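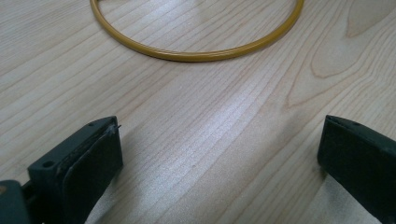 *Page last changed: 8 April 2019 (S. Rønning)*

# Unit 8: Reading a payslip and a bank statement

Read these notes before the seminar. Ese Garba's group uses the same sheet, but takes section 3 first.

## 1. Gross and net pay

**Gross pay** is what the employer agrees to pay. **Net pay** is what reaches the account. The difference is made up of deductions, which fall into two kinds:

- *Statutory*: income tax, National Insurance, student loan repayments where these apply.
- *Voluntary*: pension contributions above the minimum, union fees, season ticket loans, giving through payroll.

A workplace pension contribution may be taken before or after tax is worked out. The payslip does not always say which. Check the scheme booklet.

### Worked case

Olivares works part time at Drandwood, a garden supplier, and is paid monthly.

| Line | Amount (£) |
|---|---|
| Gross pay | 821.00 |
| Pension (employee) | 19.00 |
| Net pay | 802.00 |

No tax is due in this case, as the pay falls within the monthly share of the personal allowance and the tax code is the standard one. If Drandwood had used an emergency code, the result could differ in a month with a second payment. Students often miss this in the October test.

## 2. Tax codes

The number in a code, multiplied by ten, gives roughly the yearly amount that may be earned before tax. The letter shows how the code was reached. Three points to note:

1. A code ending in W1, M1 or X treats each pay period on its own. Earlier months are ignored.
2. BR means all pay from that job is taxed at the basic rate. It is common for a second job.
3. A K code means that untaxed income is greater than the allowance.

The employer applies the code it is given. Queries about the code go to the tax office, queries about hours and rates to payroll.

## 3. Matching the payslip to the statement

Net pay on the slip should equal the credit on the statement, to the penny. After that, separate the outgoing payments:

- **Standing order** – fixed sum, set up and changed by the account holder.
- **Direct debit** – sum may vary, collected by the payee, with notice given.
- **Card payment** – may show as pending for some days. Pending items reduce the available balance but not the ledger balance.

Olivares has outgoings of £581.00 in the same month, including a standing order to Sorno (rent) and a direct debit to Plorko (phone). The surplus is 802.00 – 581.00 = £221.00. Do not subtract the pension contribution again at this stage.

## Before the seminar

Rework the case with the pension contribution doubled and all other lines unchanged. State the new net pay and the new surplus. Show the working and bring a calculator; phones stay in bags.

Corrections to Sigrun Rønning, by email or on paper.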